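Inside the software rebuild at Skomstead: a conversation with the lead developer of Belter

When the software group at Skomstead started on Belter, the plan was to write a task planner and buy everything else. The planner is still there. Most of the other parts have been replaced by code written in-house, and the lead developer says that was never the aim.

Belter is the control stack for a two-armed bench robot that restocks and clears small shop displays. It takes in camera views, keeps a record of what is on the rack, decides which arm should do what, and sends the motions out. We spoke by phone one morning in May, while a test run was going on in the next room.

"The first version treated the two arms as one big machine," the developer said. "One plan, one clock. If the left arm had to stop and think, the right arm stopped too. It was safe and it was very slow."

The current version gives each arm its own queue. A shared reservation table sits between them, and before an arm moves it has to book the space it will pass through. If the other arm already has that space, it waits or asks for a different path. Bookings are made in slices of 200 milliseconds, which the developer described as a compromise between tidy paths and a processor that also has vision work to do.

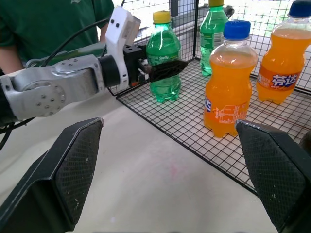
Nyaga, reading an early draft of this article, wanted it made clear that a booking can be handed back before it runs out. Without that, the arms spend a lot of their time waiting for space that is already free. The developer agreed and said early release was the most useful change made to the planner all year, and also the one that caused the most bugs.

The worst of those bugs took two weeks to find. An arm would release its space as soon as its own motion controller reported that it had finished. The controller reported that it had finished when the last command went out, and the arm was still settling. "So the table said the space was free and it wasn't quite free," the developer said. "You'd get a little touch between the arms once in a few dozen runs. Never when you were watching for it."

The fix was dull. Belter now waits for joint speeds to drop below a limit before it lets go of anything. That costs some time on every pick, and the developer has stopped apologising for it.

Perception has gone through 3 rewrites. Clear plastic bottles are hard on depth sensors, and a wire rack is nearly as bad. The depth readings come back with holes in them, or with surfaces that belong to whatever is behind. The first detector trusted depth and guessed at colour. The present one works the other way around: it finds bottles in the colour views, fits a simple upright shape to each, and uses depth only where it agrees with itself over several readings.

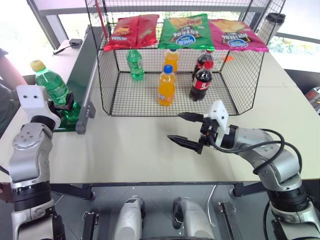
Belter at the bench, with one arm holding a bottle and the other reaching toward the rack.

The views from the head and the wrist are kept apart until quite late. Each makes its own list of what it believes is there, with a score for every item, and a small module merges the lists. The developer said the team had argued over this, as it would be neater to combine the images first.

"It would be neater, yes. But when something goes wrong I want to know which camera was wrong. If you mix it all at the start you lose that. I've had afternoons on other projects where all I could say was that the system was confused."

The merging module is called Zeduvetti, a name that started out as a typing error in a config file. It has 4 settings, and the developer would like it to have 2. One sets how long an item stays on the list after it drops out of view. Set it too short and the planner forgets a bottle when an arm passes in front of it. Set it too long and it plans around bottles that have already been moved. 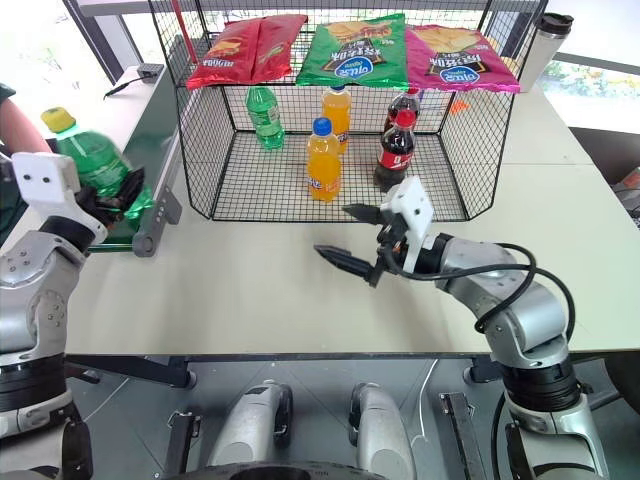

Skomstead's support desk gets more questions about that one setting than about the rest of Belter put together, and the desk's view is that it should be hidden from users altogether. The developer would sooner keep it visible and fix the default. The next release will tie it to the arm's own motion, so that an item is remembered for as long as the software knows something is blocking the view.

Tooling has been the other big job. Every run is logged so that it can be played back through the planner with new code, on a laptop with no robot attached. The replay tool shows the reservation table as coloured bars, one row for each arm, and a new starter can usually read it by lunchtime.

"I'd have built that first if I was doing it again," the developer said. "We wrote the planner, then we wrote the thing that tells you what the planner did. Wrong order."

Asked what was left to do, the developer mentioned soft packaging, better error messages and the install script - mainly the install script. It still needs to be run twice on a fresh machine.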